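Kochautomatik in der Betriebsküche -- was bleibt für uns übrig?

Forum Arbeit & Betrieb > Gastronomie und Gemeinschaftsverpflegung

Maricruz Cisneros
21.04.2021

Hallo zusammen,

ich arbeite in der Küche eines Betriebs mit 900 Essen am Tag, verteilt auf zwei Ausgabestellen. Im Januar hat uns die Leitung mitgeteilt, dass das System von Gesar eingeführt wird. Für alle, die es nicht kennen: Ein Arm setzt Töpfe um, rührt und gibt nach Programm zu, die Software dazu kommt von Rindel. Es steht erst mal nur in der Nebenküche, wo Suppen, Breie und Schonkost gemacht werden. Wir sind 13 Leute im Team.

Offiziell heißt es, es fällt keine Stelle weg. Wir sollen "entlastet" werden. Bisher sieht die Entlastung so aus: Ich stehe daneben, quittiere alle paar Minuten etwas auf dem Tablet und darf zwischendurch nicht weg. Früher habe ich in der Zeit Gemüse geputzt und den Wagen für die zweite Ausgabe gepackt. Das macht jetzt die Kollegin mit, zusätzlich zu ihrem eigenen Kram. 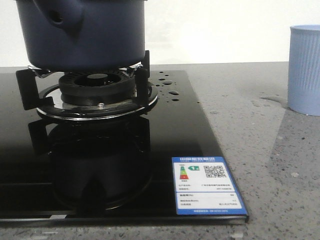
Mir geht es vor allem um die Frage, wer eigentlich für die Nebenarbeiten zuständig ist. In der Arbeitsbeschreibung, die wir unterschreiben sollen, steht "Überwachung des Kochvorgangs" und sonst nichts. Aber wenn Wasser neben dem Kocher auf der Glasfläche und auf der Steinplatte beim Becher steht, muss das einer wegwischen, und das taucht nirgends auf. Auch Auffüllen, Nachwürzen und Abschmecken sind in keiner Minute eingerechnet. Auf dem Papier bin ich also die meiste Zeit frei.

Jetzt will die Leitung aus der "freien" Zeit eine zweite Station machen. Ich soll dann zwei Plätze überwachen. Hat jemand Erfahrung damit? Kann man verlangen, dass die Nebenarbeiten vorher erfasst werden? Und muss ich die neue Beschreibung unterschreiben?

Danke schon mal!

3 Antworten

suppenkelle_nord

Bei uns dasselbe, anderer Hersteller. Nicht unterschreiben. Am Ende ist immer der Mensch schuld, wenn was anbrennt, dafür steht man ja daneben. Mehr kann ich dazu nicht sagen, ich bin seit letztem Jahr da weg. 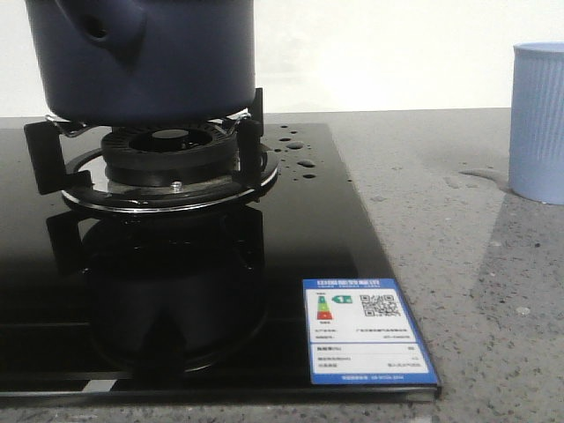

Rathnayake

Ich war lange Küchenleiter und habe zwei solche Einführungen mitgemacht, eine davon mit Utside als Berater. Von der Begeisterung am Anfang ist bei mir nicht viel übrig. Mein Eindruck ist, dass solche Anlagen an einem sauberen Platz vorgeführt werden und die Planer danach mit genau diesem Platz rechnen. In der Kalkulation bei uns standen 965 Portionen pro Schicht. Gemacht haben wir in der besten Woche 721, und da habe ich selbst mit angefasst.

Zu deinen Fragen der Reihe nach, soweit ich sie beantworten kann.

Nebenarbeiten: Verlangen kannst du viel, die Frage ist, ob es einer tut. Bei uns hat nur geholfen, dass wir selbst mitgeschrieben haben. Zwei Wochen lang ein Zettel am Platz, Uhrzeit, Handgriff, Dauer. Auch das Kleinzeug: ein paar Tropfen auf dem schwarzen Glas rechts vom Brenner sind schnell weg, aber du musst hingehen, warten, bis der Arm steht, freigeben, wischen, wieder freigeben. Bei uns war das Freigeben meistens länger als das Wischen. Das hatte vorher keiner auf der Rechnung, auch ich nicht. Schreibt aber nur Tätigkeiten auf und keine Namen, sonst wird daraus eine Leistungskontrolle, und die habt ihr dann selbst geliefert.

Wenn ihr einen Betriebsrat habt, gehört das sofort dorthin. Bei technischen Einrichtungen, mit denen man Verhalten oder Leistung der Leute überwachen kann, hat er in Deutschland mitzubestimmen, und ein Tablet, auf dem jeder Tastendruck mit Uhrzeit landet, würde ich ganz klar darunter ansehen. Fragt nach, was gespeichert wird, wie lange und wer es sieht. Bei uns kam auf diese Frage erst mal drei Wochen lang keine Antwort.

Zweite Station: Da wäre ich sehr vorsichtig. Zwei Plätze zu überwachen geht gut, solange an beiden nichts ist. Lasst euch schriftlich geben, was gilt, wenn beide gleichzeitig melden. Darf einer stehen bleiben? Was passiert mit dem Essen, das dann zu lange auf der Flamme war? Und steht das auch in der Gefährdungsbeurteilung? Die muss ohnehin angepasst werden, wenn sich der Arbeitsplatz so ändert.

Unterschreiben: Das kommt auf deinen Vertrag an. Eine Kenntnisnahme ist etwas anderes als eine Vertragsänderung, lies genau, was über der Unterschrift steht. Im Zweifel mitnehmen und der Gewerkschaft oder einem Anwalt zeigen. Einfach verweigern, wie oben geraten wird, würde ich ohne Rat nicht.

Ob es sich irgendwann lohnt, weiß ich nicht. Das schwere Heben ist bei uns weniger geworden, das will ich nicht kleinreden. Das Abschmecken haben sie nach einem halben Jahr wieder eingeplant, nachdem die Schonkost dreimal hintereinander zurückkam.

topfgucker77

Sehe das lockerer. Bei uns läuft so ein Ding, und ich bin froh, dass ich nicht mehr stundenlang im Dampf rühren muss. Klar muss man wischen, das musste man vorher auch. Dass jemand mit zwei Stationen allein gelassen wird, finde ich allerdings auch nicht in Ordnung, bei uns sind wir immer zu zweit. Frag doch mal, ob du für eine Woche probeweise tauschen kannst, dann sieht die Kollegin auch, was am Tablet alles anfällt.

Kommentar von Maricruz Cisneros

Danke euch, vor allem für den Zettel. Betriebsrat haben wir, der wusste vom Tablet, aber nicht, dass die Zeiten gespeichert werden. Die Beschreibung liegt noch ohne Unterschrift bei mir im Spind. Tauschen geht leider nicht, die Kollegin hat keine Einweisung bekommen.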